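Fixing up old desktops: worth it or not?

birdie_b
6/19/20
I just finished my third rescue tower and I'm hooked! Paid 59 bucks for a lot of old office machines and got one running well enough for my niece's homework and a lot of old games. Anyone else doing this?

tavion308
Fun hobby, bad math. By the time you buy memory, a drive and a processor you could have had a newer used laptop. Draws less power too.

birdie_b
Sure, but a laptop won't teach you what goes where! And I already have a drawer full of memory sticks from the last two.

SiwanH
With Birdie on this one. I've had the same tower since college (new drive, new fan, same ugly case) and it does everything I ask. Tavion, you spent 200 on a keyboard, so let's not talk math, lol

tavion308
Fair. The keyboard is great though.

anika_nt
Check the socket before you buy any used board. Bent pins are a pain and sellers never mention them. Shine a flashlight across at a low angle and look for any that catch the light differently.

birdie_b
Great tip, doing that tonight! Next one up is a bare one, so I get to pick everything:
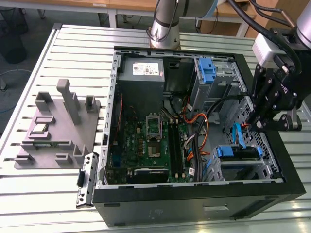 Socket open, all four RAM slots empty

SiwanH
Ooh, four slots! Fill them all.

tavion308
Two sticks is plenty for homework. Still say laptop.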